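Le linge, dernière frontière

Il y a des gens qui rêvent d'une machine à remonter le temps. Moi, je rêve depuis 2014 d'une machine à trier le linge. Pas à le laver, on sait faire, ni à le repasser, j'y ai renoncé avec une grande sérénité. Le trier. Séparer ce qui rétrécit de ce qui déteint, et les deux de ce qui n'aurait jamais dû entrer dans la maison.

Skyrme propose désormais la chose en kit, sous le nom de Prolo. Je salue l'audace du baptême. Pour une fois qu'un fabricant n'affuble pas son produit d'un prénom de déesse grecque, on sait à qui on a affaire : à quelqu'un qui est là pour bosser. Deux doigts noirs, des patins bleus au bout, une poignée, et un abonnement, évidemment, car plus rien n'entre chez vous sans abonnement.

Le principe est simple à énoncer. Vous tenez la pince, vous attrapez vos affaires avec, vous recommencez, et le service apprend de vos gestes comment on s'y prend. Le bras motorisé, lui, arrive en option, en octobre si tout va bien. En attendant, le bras, c'est vous. J'ai relu la notice deux fois pour m'assurer que je payais bien pour travailler.

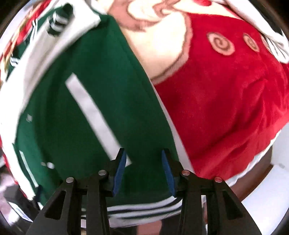
La pince Prolo, ouverte, face à un vêtement vert rayé de blanc et à une couverture Père Noël.

Reconnaissons pourtant que le choix du terrain est courageux. Un robot qui visse des boulons m'impressionne modérément : le boulon est coopératif, il a la même forme le matin et le soir. Le tissu ment. Une manche peut se faire passer pour un col, une peluche épaisse n'offre aucun bord franc, une matière lisse file dès qu'on la regarde. Tenez la pince 10 minutes devant un tas et vous découvrirez que vos propres mains sont des ingénieurs de haut niveau, scandaleusement sous-payés.

C'est d'ailleurs le seul vrai mérite pédagogique de l'objet, et Skyrme ne le mentionne nulle part. La brochure préfère parler de « sérénité textile ». Elle promet aussi 30 séances avant les premiers résultats, ce qui fait beaucoup de lessives pour un foyer de 3 personnes, dont une seule, je ne dénonce pas, connaît l'emplacement de la machine.

À Clandudside, le concurrent de Pusdale a choisi la voie inverse : on dépose son sac, on le reprend plié, et l'on ne demande pas comment. C'est plus cher et moins moderne. C'est aussi, je le crains, ce que veut la majorité d'entre nous - que le linge soit fait, par qui l'on voudra.

Je garde quand même le kit jusqu'à la fin de l'essai, le 13 février. La pince est bien équilibrée et les patins me plaisent. Et puis j'ai commencé à m'en servir pour récupérer les chaussettes derrière le radiateur, usage que la garantie ne couvre pas.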